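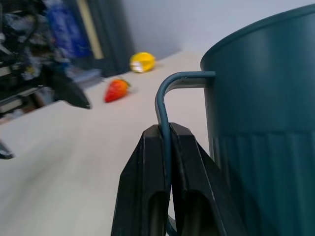
So the patio is finally done! Longtime readers will remember me whining about those cracked pavers since December, and after getting 4 quotes I went with resin-bound gravel from a little outfit called Bangate. The color is called Plelen – don't ask me how you say it – and it's a sort of warm oatmeal with darker flecks when it rains.

The whole thing came to $3150, edging included. My neighbor Elin Edwards had hers poured in plain concrete for less and she loves it, but I slip on anything smooth, so I paid extra for the grit on top.

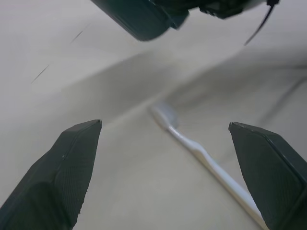 White toothbrush on a pale surface.

They told us to stay off it overnight and keep the grill away for a few days longer. I lasted around 16 hours before I was out there in my socks (sorry, guys). It feels great underfoot, a bit like a running track. Next up is the side path, and I'm torn between more Plelen and the darker Wellura. Leave me a comment if you've had either one through a winter!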